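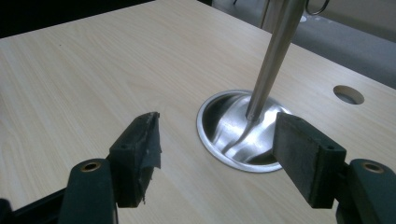

Pinidbridge Grasp Planner

Pinidbridge is a grasp planning package for two-finger parallel grippers. It takes a depth image, a color image or both, and returns a ranked list of grasp poses with a width and an approach direction for each. It was written for kitchen and lab items, where a lot of the work is thin, shiny or both: bowls, ladles, trays, rods, funnels, lids.

Most planners do well on boxes and bottles. Polished steel is harder. A depth camera often returns nothing from the inside of a reflective bowl, or returns points well below the table. Pinidbridge treats those areas as unknown space and plans from the parts it can trust, usually the rim and the outer wall. If you have a color image, the rim is fitted as an ellipse and used to correct the depth.

What is in the package

The planner itself runs as a service on the robot computer. It accepts requests over a local socket and answers in JSON. Python and C++ clients are included.

The Nesta viewer shows the point cloud, the proposed grasps and the reasons any grasp was thrown out. You can click a rejected grasp to see which finger would have hit what. Nesta runs on the same computer or on a laptop on the same network.

The Cordier importer reads demonstrations recorded with a hand-held gripper and turns them into grasp examples. Each demonstration is trimmed to the moment the fingers close, and the finger pose is saved relative to the object. Imported examples change the ranking only. They do not override collision checks.

Rim grasps

For open containers the planner looks for a grasp with one finger inside the rim and one outside. It needs to know the thickness of your finger pads, including any tape or rubber you have added. Enter the real measured value. Pads that have been retaped should be measured again, as a thick layer can be enough to bump a low rim on the way down.

Shallow bowls have a second option, an outside grasp across the full diameter, if your gripper opens wide enough. Set rim_mode to "inside", "across" or "auto". Auto tries both and ranks them together.

Objects standing in other objects

A tool standing in a container is planned as two objects. The planner first proposes grasps on the upper part of the tool, above the rim, and checks the path of the whole tool on the way out. Hooks and loops at the end of a handle are included in the collision shape if they are visible to the camera. If they are out of view, set a top margin by hand.

If you want the container moved with the tool still in it, pass keep_together and the planner will keep the fingers and the palm clear of the tool. Tilt is limited to 8 degrees in this mode. You can lower the limit but not raise it.

Table features

Holes, slots and table edges can be marked once in Nesta and saved with the cell. The planner will not choose a place position that overlaps a marked hole. Unmarked holes in a light tabletop are sometimes read as flat dark objects, so it is worth marking them during setup.

Speed and limits

Up to 128 candidate grasps are scored per request. On our bench computer a typical request takes some 156 milliseconds, camera time not included. Scenes with many thin objects take longer.

Pinidbridge does not control force and does not move the arm. It hands poses to your motion planner. Suction cups and grippers with three or more fingers are not supported. Clear glass is accepted but results are poor without a color image.

Requirements

64-bit Linux
8 GB of memory
One depth camera, calibrated to the robot base or wrist
A URDF or a simple box model of your gripper fingers
A graphics card is optional and is used only for rim fitting

Licensing

Pinidbridge is sold by Flirkine as a license per robot. The license covers the planner, both clients and Nesta. The Cordier importer is a separate item and can be added later. It is licensed per site, so one copy can serve several robots.

Licenses are tied to the robot computer. To move one to a new computer, release it from the settings page in Nesta and enter the key again on the new machine. An offline activation file is available on request.

Changes in the current version

Pad thickness can now be set separately for each finger.
Rim fitting works when a finger covers part of the rim.
The importer no longer drops demonstrations that start with the gripper already near the object.
Fixed a crash in Nesta when a saved cell had no table edge.

Cells saved with the December version open without conversion. Older cells need to be saved again from Nesta.

Page updated 21st January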